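Teaching by demonstration (robotics)

Teaching by demonstration, also called learning from demonstration or imitation learning, is a group of methods in which a person shows a robot a task and a computer program tries to copy what was shown. The person may push the robot's arm by hand, steer it from a distance, or perform the task with a hand-held tool shaped like the robot's own gripper. Supporters present the approach as a way around writing motion code line by line. How far it works outside the rooms where the showing was done remains in dispute.

Methods

In hand guiding, the operator takes hold of the arm and moves it through the task while sensors in the joints record the path. The method is old and well understood in factory work such as paint spraying. It suits jobs in which the parts always arrive in the same place. It suits housework poorly, and the operator's body often blocks the robot's cameras.

In remote control, the operator moves a second arm, a joystick or a pair of tracked handles, and the robot follows. The recorded motion is one the robot can certainly make, because it has just made it. Against this, the work is slow, operators tire, and most lose any sense of how hard they are pressing. Figures quoted for remote control seldom include the attempts that were thrown away.

In hand-held capture, no robot is needed. The person carries one or two grippers fitted with a camera and does the job directly, often in an ordinary home. Recordings are cheap to make and the rooms are more varied than any laboratory. The cost comes later, when the motion must be fitted to an arm that has a different reach, a heavy base and no waist to bend.

Household tasks

Cloth is a favorite subject. A shirt has no fixed shape, a sleeve may hang anywhere, and two people seldom fold the same garment the same way. Beds are commonly used as the work surface, as they are in most homes, and a patterned cover makes it harder for software to find the edge of a garment.

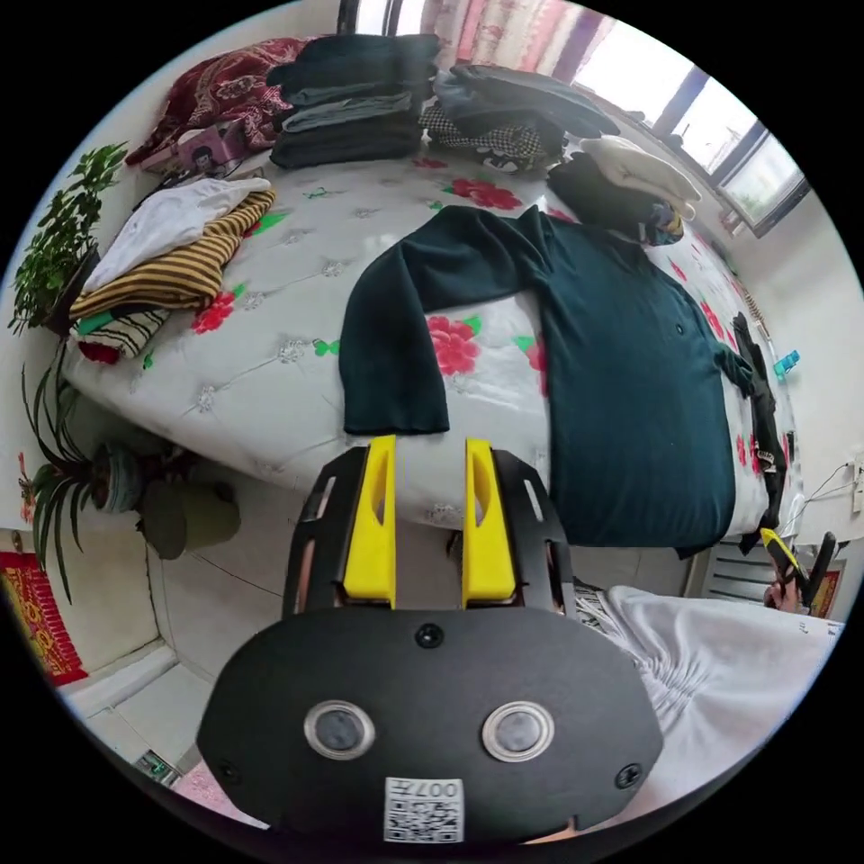

Buttons and collars are a further difficulty. A two-fingered gripper pinches at one place and leaves the rest of the cloth to gravity, so much of the skill lies in where the first pinch is made. People choose that point without thinking and can rarely explain the choice afterward. The recording holds the choice but gives no grounds for it, and a program trained on such recordings may settle on the color of the cloth or the corner of the bed as its cue.

Claims and testing

Published success rates are hard to compare. The Rultis project reported that its arm folded 16 of 16 shirts, a result widely repeated at the time. The trials used a single table and shirts of one size, laid flat before each attempt by the staff. A notice on the project's web page dated Oct 29, 2018 added that a fold counted as a success if the shirt ended up "smaller than it began."

A separate trial at Toltham used 70 garments from several households. The organizers gave no overall score. They stated that results fell sharply when garments started out crumpled, and that in 5 homes the arm could not be placed close enough to the bed to begin.

Protgate, a maker of hand-held capture grippers, has argued that such failures come from too little data and would fade as more homes were recorded. The claim is difficult to test, as the company has not said how much would be enough.

Criticism

The Ó Néill report on domestic automation raised two objections. The first is that the word "teaching" overstates the case: a pupil can ask what the teacher meant, and the program cannot. The second concerns labor. Demonstrations are often paid by the piece, which rewards speed, and hurried folding is then handed to the machine as the standard to copy.

Privacy has received less attention. Recordings made in bedrooms and kitchens can show family belongings, medicines and mail. Rules for blurring or deleting such material differ from one project to the next, and several publish none.

See also

Remote manipulation
Cloth handling by machine
Motion capture
Piecework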